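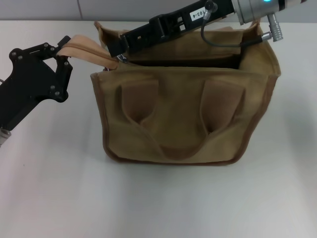 Zipper job on the canvas tote, both arms on it.

Wundar two-arm bench kit, after a full budget cycle with it

Rating: 3 out of 5. Would buy again, would budget it differently.

Quick background. We're a small lab at Stivthorpe, soft goods mostly: bags, pouches, anything with a zipper. Needed two arms on one bench and had to get the request in before the May cutoff. Looked at Wundar and at Gunatmont. Went Wundar. Gunatmont wanted a service plan up front and wouldn't split the quote.

What the quote covers: arms, grippers, cables, one wrist camera. What it doesn't: table, lights, spare fingers, freight. Put those in your request NOW, not later. We didn't and I spent a month moving money between lines.

Grippers. Good. Better than I expected at this price. Flat black plates, screws you can get at, so no special order to take one apart. One can pinch a fabric tab and hold it out to the side while the other goes in at the slider. That's the whole reason we needed two arms, and if you do bags you will too. Don't let anyone talk you down to one arm and a clamp. Cloth folds, handles flop, the top of the bag gapes wherever it likes.

Fingers wear though. A spare set is $80 and we now keep 3 on the shelf. Ours go faster on zipper pulls than on cardboard, no surprise. Label everything the day it comes out of the box. We have small printed labels on the hardware ("103-4" and so on) and it saves an argument every time something gets swapped or sent back.

Cables. Meh. A thin one loops out near the gripper and I'd like it tighter in. Get a spare with the first order, the wait on a single cable is silly. 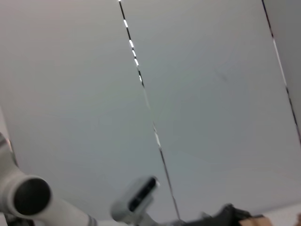
Lighting is the line I'd fight hardest for next time. We put down zero, figuring the room was bright enough. Wrong way to plan it. The wrist camera points wherever the wrist points, and when it tips up you get grey ceiling nearly edge to edge with a dashed row of bright white strips down the seam, so go price your lights with that view in mind and not just the view of the table. Ocampo quoted us $960 for diffuse panels and stands. Sounded like a lot. I'd pay it first now, before the second camera. Ask for a loaner panel if they'll do it, they did for us.

Table: get white, get matte, get it bigger than you think. Tan and khaki goods read fine against it. Haven't tried white fabric yet, expect trouble.

Support. Slow by email, fine by phone. Angelica Tolentino in our purchasing office got further in one call than I did in a week of tickets, so let purchasing do the calling. Ask for the parts list with prices before you sign. They have one, they just dont send it unless you ask.

Setup time: plan for longer than the brochure. Mounting was easy, getting the two arms to work close together over something small wasnt. If your budget has staff hours in it, double them.

Contingency: we carried $1,000 and it was gone before the first real job. Freight, a spare cable, fingers, tape, more tape.

Pros: grippers, easy to service, quote can be split by line.
Cons: cable routing, email support, wrist camera with no lighting advice at all in the manual.

Will update once the second set of fingers wears out.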